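Pre-run checklist for simulated evaluation, Hodo tabletop tasks
Project: Monum, policy robustness under camera tilt
Completed before the Friday batch

Purpose of the check
The Monum method trains on scenes in which the head view is rotated at random, then tests whether the two-arm policy still finds its targets. This sheet covers the simulator scene, the arm limits and the logging. A batch may not start with an item marked FAIL.

1. Scene loading
1.1 Scene opens without missing textures: PASS
1.2 Wall, table and board load at their set positions: PASS
1.3 Small objects settle and stay on the board: PASS. The first load was slow. Reloaded and timed again, within limits.
1.4 Lighting matches the training set: PASS

2. Head view
2.1 Tilt applied to the whole view, including wall and table: PASS
2.2 Board and objects remain in view at the steep setting: PASS WITH COMMENT
Comment: the robot's own body takes up much of the lower half at this setting. Part of the table is blocked and one small dark object is partly hidden behind the hardware. Leave the setting as it is. Record the amount of blocking for each run so that it can be set against the success rate.
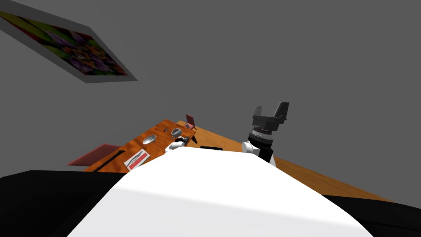
Item 2.2, head view at steep tilt. Right gripper open and empty.

3. Arms and grippers
3.1 Joint limits read from the Daher file, version 3: PASS
3.2 Gripper opens fully on command, both sides: PASS
3.3 Arms stop on contact with the table: FAIL at first check, PASS on repeat
Comment: the left arm pushed slightly into the table top before stopping. The contact margin had been left at the old value. Corrected in the shared settings; anyone using a local copy must update it.
3.4 Emergency stop halts both arms within 4 steps: PASS

4. Logging
4.1 Fotix recorder running before the first episode: PASS
4.2 Tilt angle saved with every episode: PASS
4.3 Free disk space enough for 2000 episodes: PASS
4.4 Random seed written to the log header: PASS WITH COMMENT
Comment: the seed is written, but under two different names. The analysis script reads only the newer one. Runs from December need renaming before they are compared with this batch.

Outstanding
Rename seed field in old logs (4.4). Not needed for the batch to start.
Repeat 3.3 after any change to the table model.

Result: cleared to run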